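ブリルコン通信　2019年9月21日

作業室から：スマートフォンの扱いを教える

双腕セルでの教示作業は、先月からスマートフォンを題材にしています。以前の布の折り畳みに比べると動きは小さいものの、薄くて硬い板を天板からすくい上げるのは思ったより難しく、操作担当の練習に時間がかかりました。

やり方は遠隔操作です。担当者は手元の操作アームを左右の手で動かし、セル内の2本のアームがその動きに追従します。関節の角度と各カメラの映像を同時に記録し、1回分の動作を1本のデータとして保存します。これまでに保存したのは159本で、このうち18本は途中で端末を落としたため学習用から外しました。

大理石模様の天板と黒いスマートフォン 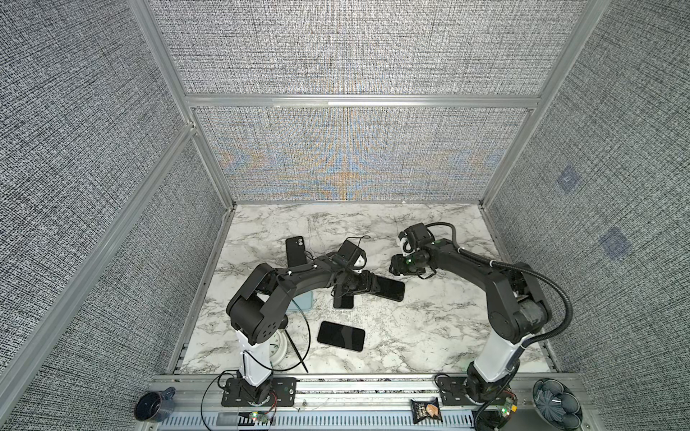
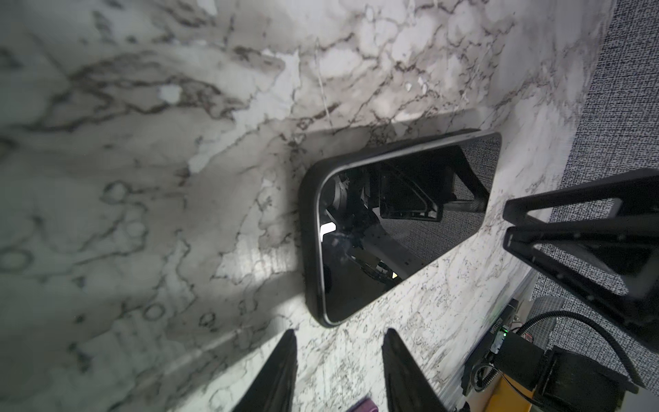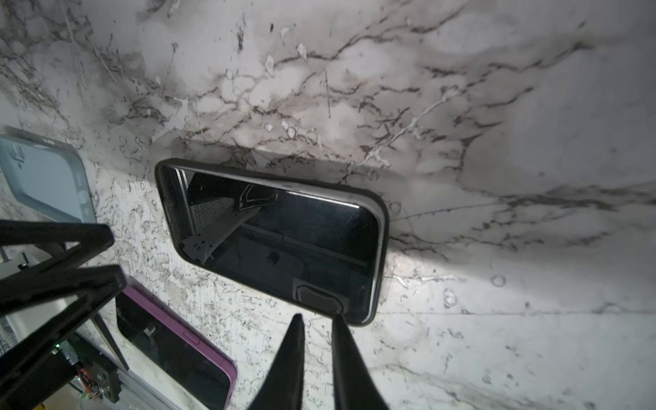

操作で気をつけている点をいくつか書いておきます。指先は端末の真上から下ろさず、長辺の脇に開いたまま寄せてから閉じます。閉じる速さは一定にします。急に閉じると端末が回ってしまい、持ち直しの動きまで記録に入ります。持ち直しのデータも後で使う予定ですが、今は別の保存先に分けています。片方のアームが動いている間、もう片方は近くで止めておき、受け渡しの直前まで動かしません。

画面の映り込みについては、ピルンリー分室からも質問がありました。手首カメラの映像では、消灯した画面が鏡のようになり、アーム側の部品が映ることがあります。照明を変えて比べましたが、映り込みをなくすより、向きや置き場所を変えた記録を増やすほうを優先することにしました。

学習にはヴィダルの新しい版を使います。前の版では88本で一度試し、21回の試行のうち把持までできたのは半分以下でした。次の結果は10月号に載せます。

スキルンソープ棟のセルも同じ配置に組み替える予定です。操作アームの予約表は入口の棚にあります。初めて操作する方は、記録を始める前に練習モードで両腕の動きを確かめてください。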